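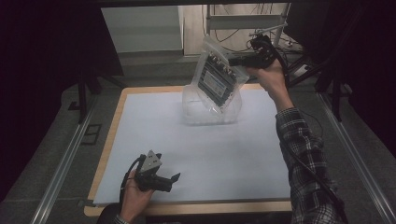

Board in clear bag, label side showing.

Ticket: Sutton site, returns intake, label printer drops network connection
Status: Closed
Opened: 2018-12-04
Product: Mirneck shipping desk software, print service
Priority: Medium

Reported problem

The label printer at the Sutton returns desk stops accepting jobs several times per shift. Jobs stay in the Mirneck queue with the status "Sending" and never clear. Power cycling the printer restores it for a while. The printer's own status page shows no fault during the outage. Ping from the desk PC fails. Ping from the Shin switch in the same room also fails.

Log

Entry 1. Checked the print service log on the desk PC. It holds 1,070 timeout lines going back to August. Before August there are none. The software was not updated in that month. The printer was moved from the old packing room to the returns desk in that month and put on a different switch port.

Entry 2. Replaced the patch cable. Fault came back the same afternoon. Original cable tested good and was returned to stock.

Entry 3. Moved the printer to port 15 on the Shin switch. No change. Error counters on both ports are at zero, so the physical link is not suspected.

Entry 4. Looked at addressing. The printer was set to a fixed address ending in .74 when it was in the packing room. The DHCP range at Sutton was widened when the Jamero handheld scanners were added, and .74 now falls inside it. Lease table shows .74 handed out to a scanner. With both devices on, whichever answered ARP last gets the traffic. That matches the pattern: outages start when a scanner comes off its charger and end when the printer is restarted and announces itself.

Entry 5. Assigned the printer a new fixed address ending in .58, outside the DHCP range. Updated the port in Windows (Printer Properties, Ports, Configure Port) and the device entry in Mirneck. Restarted the print service. Cleared the stuck jobs by hand, as a restart alone leaves them in "Sending".

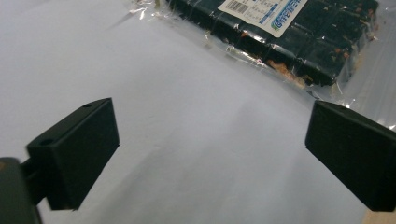
Test prints after the address change went through the small package template and the flat item template. The small package template is the one to watch, as it sends the label as a graphic and takes longer to transfer than the text-only ones. A wrapped package such as the dark green one on the white tabletop would use it; a bare board in a bag is entered as a flat item. Both templates printed without a retry. Margins came out correct on both.

Entry 6. Left the printer on over a full shift with all Jamero scanners active. No timeouts in the log. Queue empty at end of shift.

Cause

Address conflict between the printer (fixed) and a scanner (DHCP lease).

Fix

Printer moved to an address outside the DHCP range. Device entry in Mirneck updated to match.

Follow-up

Other fixed devices at Sutton should be checked against the new range. The time clock and the door controller were both set up before the range was widened. Separate ticket to be opened for this. The site address sheet still lists the printer under .74 and needs to be corrected.

If the same symptom is reported at another site, run arp -a on the desk PC during the outage and compare the hardware address with the one on the printer's configuration page before swapping any cables.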